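Workshop tips: recording demonstrations in simulation without losing your Sunday

Filed under: garage, robots, things I should have learned sooner

Last July I set out to teach a simulated arm to put a mug on a shelf. The mug was fine. The shelf was fine. The person holding the controller needed work. These are the habits that stuck, in no particular order.

Clear the desk before you start. Teleoperating with your elbow in a bowl of cereal produces a very particular kind of wobble, and the learner will copy it faithfully. Mine reached for everything as if it were avoiding milk.

Record in batches of 30 and then stop. Stand up, drink some water, look at a tree. By the end of a long batch I begin taking shortcuts, and a shortcut taken by a tired person looks exactly like a technique to a machine.

Decide what counts as a success before you press record. Write it on a sticky note. "Mug upright, gripper open, arm backed away" is a good one. "Good enough" was my first one, and I threw out two evenings of work on account of it.

Look through the wrist camera before the first take of every session, and play back a few seconds of what it saved. Elsie Rutherford once handed me a whole batch in which the arm never faced the table. She was driving from the overhead view and doing lovely work, none of which the wrist camera had any idea about.

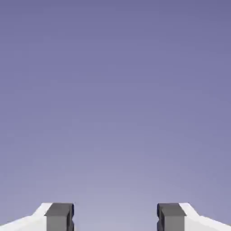

Keep your failures, but keep them in their own folder. I label mine "dropped," "missed" and "what was that." The third folder is the largest. Gerardo Parisi mixes his in with the good ones and says it builds character, and you are welcome to visit his arm and meet the character.

Move the objects between takes. A mug that starts in the same spot every time teaches the arm one spot. I use seven starting positions and shuffle them, then let the simulator nudge things a little further on its own.

Don't hesitate in the air. If you need to think, think before the take. Long pauses get learned like everything else, and you end up with an arm that stops halfway to the shelf to consider its life choices. If you do freeze up, scrap the take — it costs less than trimming it later.

Name files like a grown-up. Task, date, operator, take number. I still have a folder called Kirkora_new_new_REAL, and Kirkora was only ever supposed to be the test scene.

Let somebody else drive for a while. Mwajuma Muriithi approaches a handle from the left and I approach it from the right, and a mix of the two has done more for my results than any setting I ever fiddled with. Put the operator's name in the notes so you can sort them out again if one of you turns out to be a menace.

Back up before dinner. Two copies, on separate drives, and the second drive does not live on top of the first one.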